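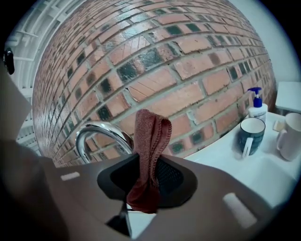 Repair Before Replacement

Feb 13, 2023

The Vullberg Housing Association holds that older buildings deserve a fair assessment before any decision is made to demolish them. Current practice too often begins with the price of new construction and treats repair as an afterthought.

Our review of the Magesa district covered 93 homes. Only two were found to be beyond reasonable repair. The remainder needed new mortar, better drainage and regular inspection, all of which local contractors can provide.

Naheed Gondal, writing for the district council in May, argued that repair merely delays the expense. We respectfully disagree. Maintenance costs can be spread over many years, and tenants keep their homes while the work proceeds. We ask the council to require a written repair estimate with every demolition request.

Tahsin Herath
Policy Office, Vullberg Housing Association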